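Equipment planning meeting, Miltthorpe workshop, May

I'm typing these up from my own scribbles again, so if I've put words in your mouth, tell me before the next one and I'll fix it. We started at 2:15 and ran way over.

Last month's minutes got a quick okay. One fix: I had the Skolline quote down as covering shipping and it doesn't, sorry! It's in the sheet correctly now.

Finger pads and spares

This took up most of the first half hour. We all like the soft orange pads, and for bathroom stuff (toothbrushes, toothpaste, the mug) I really don't want to go shopping for anything fancier. What I do want is a proper shelf of spares, so we quit ordering in a panic whenever a pair looks tired. I proposed 12 pairs to start with and a bag of matching screws, and we agreed on it pretty fast. The tags get reprinted in house, so no budget line for those.

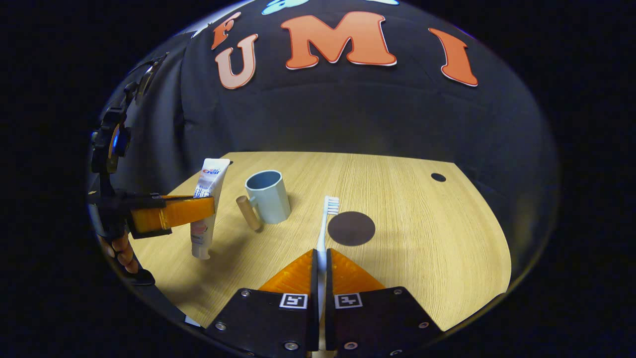

Skolline wants $38 a pair. Mader came in at $37 but they only sell in full boxes, and I don't know what we'd do with a full box (somebody suggested Christmas ornaments, noted). I'm going with Skolline unless Mader will split a box. I said I'd call them and ask, and I will, I promise.

We also went back and forth on whether the pads should come out of consumables or out of the gripper line. I argued for consumables because they wear out, end of story. There was some grumbling about how that makes consumables look huge next to last year, and yeah, it does! But it's where they belong and I've moved them.

Hand-held grippers

The big one. The question was whether we buy another hand-held unit this round or put the money toward Najafi's service plan for what we've already got. The Najafi number is $1651 for the year, parts not included, and I have to say I winced a little. On the other hand, I'm the one who's been doing repairs on my lunch break, and I'd love to have my lunch break back.

My pitch was to take the service plan now and look at another gripper in the next round. I figure a unit sitting in pieces on my bench is no use to anybody's schedule, so keeping the current ones going should come first. A couple of people felt the opposite, that with one more unit in the rotation a repair wouldn't hold anybody up and we could skip the plan altogether. Fair point, and I wrote it down as a real option, with a star next to it and everything.

The other worry was tubes. Toothpaste is squishy, it's tall when you stand it on its cap, and people want to know that whatever we buy next can hold something like that upright without us needing a whole new set of fingers for it. I said I'd put it on the list of things we ask any vendor to demo before we sign.

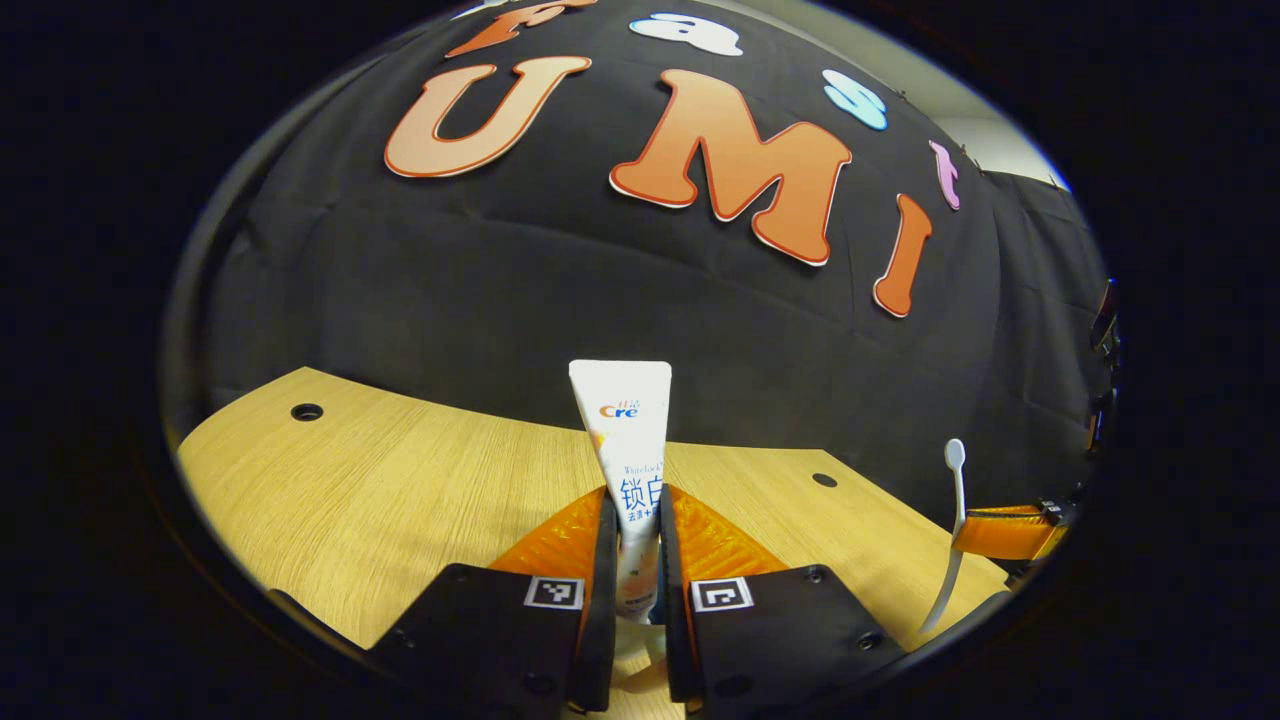
Ibrahim Edet said he'd go further than a demo and ask for a two-week loan, because a vendor can make anything look good for ten minutes on their own table. He also wanted the quote to spell out who pays if a finger plate cracks during the loan. He'd be fine with the Najafi plan as long as it has a cancellation clause, and he wouldn't vote for it without one.

I hadn't even thought to look for a clause, so that went straight onto my list. We left the vote open until I hear back.

Table and small stuff

Short one. The table stays. There was a request for a second one the same size, and I said bring me a price and a place to put it. Props (more toothpaste, brushes, another mug or two) can go on the regular supply card, just please hand me the receipts. In a pile is fine. In a coat pocket for three weeks is less fine.

To do

Me: call Mader about splitting a box, order from Skolline if they say no, ask Najafi about cancellation, add the tube demo to the vendor list.
Ibrahim: draft the loan wording and send it around.
Everybody: wish lists for the next round to me by the end of May.

Wrapped up at 4:05. Same room next time, and I'll bring the good coffee.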